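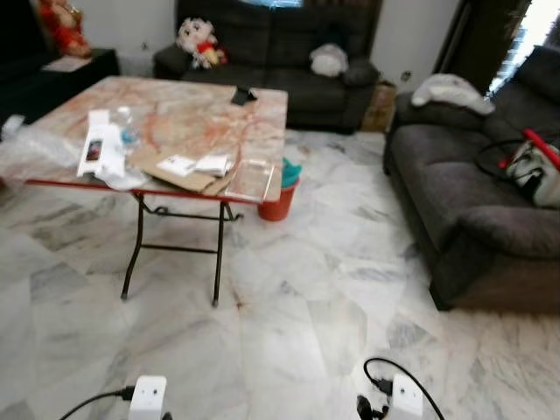
Kanetti makes software for watching and recording video from cameras at home and in small shops. Elba Quiroga wrote the first version in November, after the recorder she had bought stopped working with her new router and the seller did not answer her letters. She wanted a program that a person can install in one evening, in a normal living room, with a white package still lying on a folding table next to a bottle of water. We still think about this person when we design a new screen. If a setting needs a long explanation, we try first to remove the setting.

Who we are
We are a small company with 16 people. Most of us are programmers, two of us answer the support mail, and all of us take a turn at support for one day in each month. Elba still reads the code of the recording part before every release. Our office is on the second floor of the Trelham building, above the print shop. Please ring the lower bell, the upper one belongs to the dentist.

What we make
Kanetti Viewer is our main program. It shows live pictures from up to 26 cameras on one computer, and it records when something moves or by a schedule which you choose. The recordings stay on your own disk. You can search them by hour, cut a short piece and save it as a normal video file, which opens in any common player.

Plurklow is the smaller program, for phones. It connects to the Viewer at your home and shows the same cameras. It does not record by itself. Many customers ask for this, and we are working on it, but the battery use is still too high for our taste.

Berisha was our first product, a tool for converting old recordings. We do not sell it any more. If you have a license you can still download it from your account page, and the manual is there too.

How we work
We make a new release when it is ready and not by the calendar. Every release is tested first on old computers, including one very slow laptop that we refuse to throw away. You can try the Viewer for 30 days with all functions open. After this time you can buy a license or continue with the free edition, which is limited to 2 cameras.

We do not collect your videos and we have no access to them. When you send us an error report, the program shows you the full text before it goes out, and you can delete any line.

Contact
Please write to us through the form on the Support page, in English or Spanish. The phone is open from 9 a.m. until 3 p.m.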